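Sun 1 December
by Chak-lun Yip
Last updated: Sunday evening

Still stuck on whether an arm can tidy up after people yet. My answer tonight – sort of! Mugs, fine. Boxes, fine. But trash is so much harder (a squashed can is never the same shape twice), and I've written 3 pages about it already. Gorkora's brochure says chores are solved. Ha. I'd settle for one clear cabinet top, with the can and that creased tan scrap gone from it. 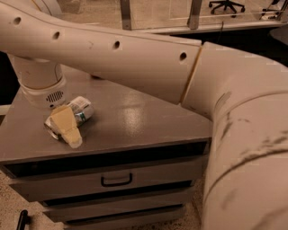
Comments

Flindard: Can it do socks?

Pruvska: Mine would need 25 tries at the can, easily.

Kovács: Ask again in February – I'm hopeful!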